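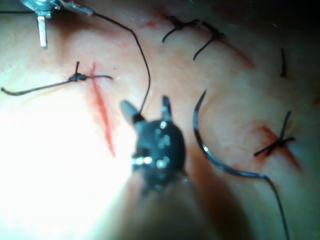
### 4.2 Consumables and the instrument budget

The purchase plan in Section 3 treated the robot as the main cost. After the first funding period we found that this was the wrong place to look. The arms, the console and the camera were paid for once. Needle drivers, suture and practice pads were paid for again and again, and they set the limit on how many trials we could run.

We therefore split the budget for the suturing work into fixed equipment, instruments with a limited life, and items used up in a session. Fixed equipment was quoted by Korix and by Sveinbjörnsson, and both quotes included delivery to the Nallgate laboratory. Service was priced separately by both firms. We left service out of the comparison in Table 2 and return to it in Section 4.4.

Instruments were the hardest line to plan. A needle driver does not fail on a set date. The jaws lose grip a little at a time, and the operator makes up for it by regrasping, which lengthens the trial and uses more thread. We set a replacement point of 86 trials per instrument. The figure came from our own logs through February and should not be read as a rating for other hardware. Each two-handed task wears a pair of instruments, so we bought them in pairs and kept one pair in reserve.

Figure 1 shows the task used for planning. One instrument holds the thread while the other works close to the incision, and both pairs of jaws are in contact with the suture.

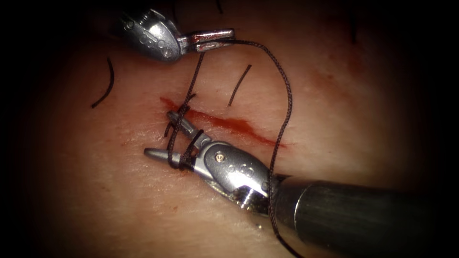 **Figure 1.** Two-instrument suturing on a tissue pad, with the thread looped around the jaws of the lower instrument.

Pads were budgeted by area. A pad can take several incisions, and earlier stitches may be left in place if they are clear of the next site. In the first plan we allowed one pad per trial, following the practice at Durholm. Reusing pads brought the order down to 18 pads per quarter, with six more held as spares. Pads with torn edges were thrown out at the end of the session.

Suture was bought by the box. Cut lengths were left to the operator at first, and use varied widely between people. A fixed length made the quarterly order easier to predict, although operators who tied long tails sometimes ran short before the last knot.

The consumables line for one quarter, covering pads, suture and simulated blood, came to $2,099. Instrument replacement was carried on a separate line so that a slow quarter would not hide wear from a busy one. Remedios Prieto kept the trial counts and checked them against the stock sheet each month. Where the two disagreed, we used the higher count for ordering.

Two costs were missed in the first plan. Cleaning took staff time after every session, and new instruments had to be calibrated before their trials could be counted. Both now appear under labor in Table 3.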